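Estby Tabletop Objects

Data card and README, maintained by Shazia Khattak

Overview

Estby is a set of 2048 still pictures of small household and food items on work desks. It covers the kind of clutter that builds up on a desk during the day: cups, bowls, trays, basins, fruit in plastic containers, folded paper. The pictures were collected in 18 rooms in the Tredemness building and labeled by hand.

The set is meant for work on naming and grouping everyday objects, especially clear plastic ones, which were thin in our earlier Bukhari set.

What is in the download

pictures/ holds the stills, in one folder per room
labels.csv has one row per labeled object
rooms.csv lists the room number, floor covering and desk type
names.txt gives the 173 object names in use
CHANGES lists corrections by release

Columns in labels.csv

picture: name of the still
object: a name from names.txt
surface: desk, floor, shelf or other
pose: upright, on side, upside down or unclear
see_through: yes, no or partly
notes: free text, often blank

Labeling rules

Label the container and its contents in separate rows. A box of strawberries gets one row for the container and one for the fruit. Single berries are not labeled.

Use "cup" for any drinking cup, with or without a handle. Glass and plastic share the same name and differ only in the see_through column.

Use "bowl" when the material is in doubt. "Paper bowl" was dropped in August after two labelers kept splitting on it.

A mat is part of the surface and gets no row. Objects resting on a mat are marked "desk".

Bags and boxes under a desk are labeled, with surface set to "floor". If a card or small box is leaning on a bag, give it its own row and write "leaning" in the notes.

Screens, chairs and other desks are background and get no row.

The blue cup with the white band and the large clear cup both have pose set to "on side". The tray near the basin is "see_through: yes", and the small white piece in it is filed under "paper or napkin".

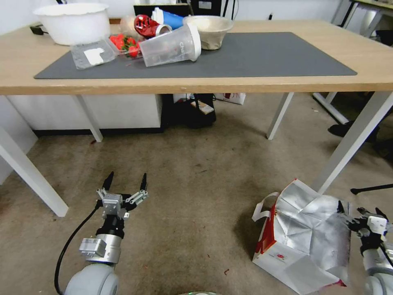 Known problems

Printing on clear cups is often too faint to read. We left the text out of the notes in those cases.

Small dark objects behind basins and screens are under-labeled. Release 2 fixed 23 of them and there are more.

Toy fruit and fruit-shaped containers share the name "fruit-shaped object". Use the notes column if you need to split them.

Room 7 has no entry for floor covering in rooms.csv.

Terms of use

Free for research and teaching. For other uses, write to Londico first. Please send label corrections as a copy of the changed rows, with the picture name left as it is.

Last updated 14 December 2022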